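Funum download page: questions we get asked

Is Funum really free?
The basic version is. You can install it, play the first 8 levels and never hand over a penny. After that it starts asking for money, and it asks often. We'd call it a long demo, whatever the developer's page says.

It says "Clean" next to the download. Can I trust that?
Up to a point. It means the scanners we used found nothing in that file on the day we checked it. It doesn't mean the game is good, or that it won't pester you with adverts, or that a copy from some other site is the same file. Compare the checksum before you run it. If it doesn't match, delete the file.

Why does a 200 MB game want my contacts?
We asked Opoku, who publish it, and were told it was for "finding friends". Gitau Mfaume tested it on our side with the permission switched off and played all evening without trouble. Say no and see how you get on.
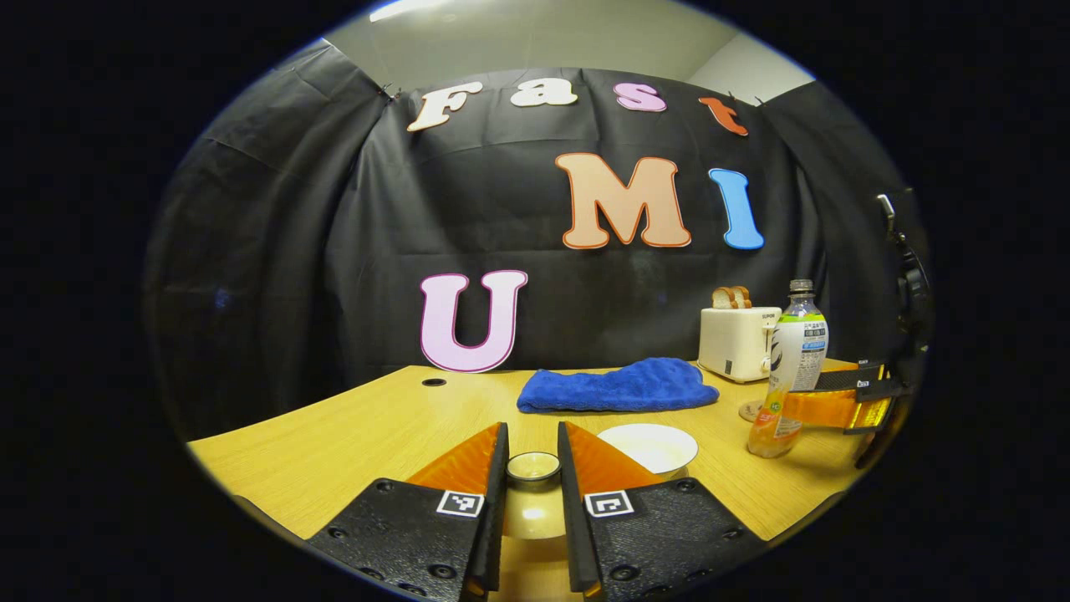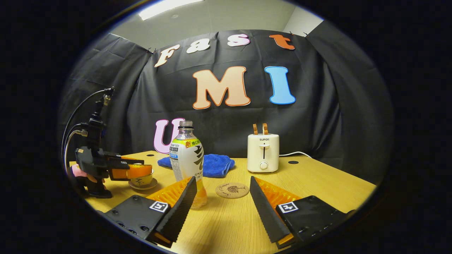

Tabletops: a small glass cup in the first, a drink bottle in the second.

Does the "speed booster" add-on do anything?
Not that we could measure. Khrystyna-Mariia Karpenko ran the game with and without it on 3 phones and the loading times came out the same. The reviews praising it use suspiciously similar wording – make of that what you like.

Will it run on my old tablet?
The listing says yes. Readers' emails say it opens, runs for a bit and then closes itself. Version 59 was supposed to cure this in June and we're still getting the emails.

How do I get rid of it?
Uninstall it the normal way, then look for a leftover folder called Dreseo and remove that too. Cancel any subscription first, in your store account. Deleting the game doesn't stop the payments.

Do you get paid for listing it?
No. We do run adverts on the site, and some of them are for games – treat those with the same doubt as anything else.

Answers checked by Efua Bonsu, 31st October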